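3.2 What we bought, and what we'd budget for next time

We started with one arm on a Prudham bench and a spending cap that felt generous until the quotes came in. The second arm ate most of it (no surprise there), but the small stuff hurt more than I'd guessed! Hoses, fittings and mounting blocks came to almost 20 percent of the total, and I had put them down as a single line called "misc." Figure 4 shows two arms over a shared tabletop, with a chessboard on the left and an open red folder with printed sheets in the middle.

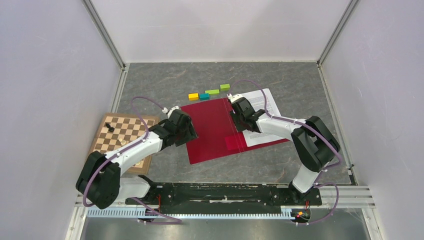

Figure 4. Two-arm workspace with desk objects.

Should a small lab buy both arms at once? If the money is there, buy them together, and ask for one shipping charge and one service plan.

We didn't, and Huet billed us $300 for the second delivery. Sturkar was slower, with a lead time of 68 days, but their quote had the grippers in it, so I'd go back to them. I'd also set aside $600 for spare hoses before the April order closes.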